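The seven-mana problem in Clulterska 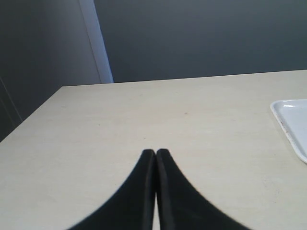 Two black gripper fingers, tips nearly touching.

I'm not convinced by the March balance patch. The notes say Trirndale Warden is "fixed" now that it costs seven instead of six, and half the forum seems ready to throw a party. I played 52 ranked games with and against the new version, and I have doubts.

The old complaint was that Warden came down a turn before you could answer it. Fine. But the slow decks that run it were never losing on turn six anyway. They lose on turn four, to Zornanau rush, same as before. Against everyone else they just wait one more turn and then copy the Warden with Softić Mirror, which the patch didn't touch. Why not? A 2-mana copy effect with no health limit was always the part that bothered me.

My record with the deck was 35 wins. That doesn't look like a dead card to me, and I'm a pretty average player (my rating sits at 1378 and has for months).

What I'd try: leave Warden at six and make Mirror copy only minions with four health or less. You could play around that. Right now you hold your removal, they play two big bodies in one turn, and you pick which one kills you.

Also, crafting a second Mirror still costs 370 dust. I paid it on Wednesday and I'm still annoyed.

Filed under: Card Games, Balance Gripes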